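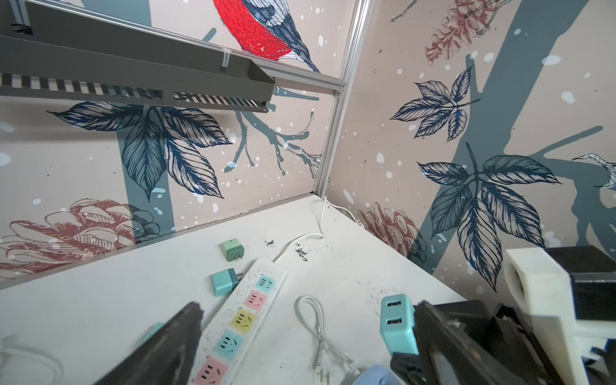

3.2 Materials and layout of the charging surface

The study concerns how people arrange small chargers, cables and a shared power strip on a desk, and whether the colour of a socket affects which adapter is placed in it. The surface was a plain white tabletop set in a corner booth lined with printed wallpaper (trees, pine cones and birds on a pale ground). The same paper was kept for all sessions at the Ustthorpe site, as an earlier pilot by Szekeres and Sorensen had found that participants sorted more slowly after a change of backdrop.

The central item was a white power strip with coloured sockets. USB adapters in teal and mint green were laid out near it, with white cable for the charging leads. Colours were chosen so that some adapters came close to a socket colour without matching it exactly. Starting positions varied between trials: adapters could be upright or on their side, and cables could be coiled or extended. The strip was not fixed to the table and could be turned.

3.3 Clutter conditions

Trials were divided into 4 clutter levels, following the Trestell scale. At the lowest level only the strip and a single adapter were present. At the higher levels further adapters, including a pink one, were spread over the table, and storage was provided above it in the form of wall-hung baskets (Figure 2).

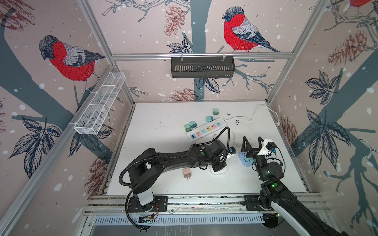 Figure 2. Charging surface with several adapters set out and baskets hung on the rails.

Each level was repeated 12 times, with the order shuffled by the second author. A trial was scored as tidy when every adapter was either seated in a socket or placed in a basket, and when no cable crossed the strip. Two raters, Magagula and Trịnh, scored the trials independently and settled 11 disagreements by discussion. Most of these concerned cables that touched the edge of the strip without crossing it, a case the original scoring sheet did not cover.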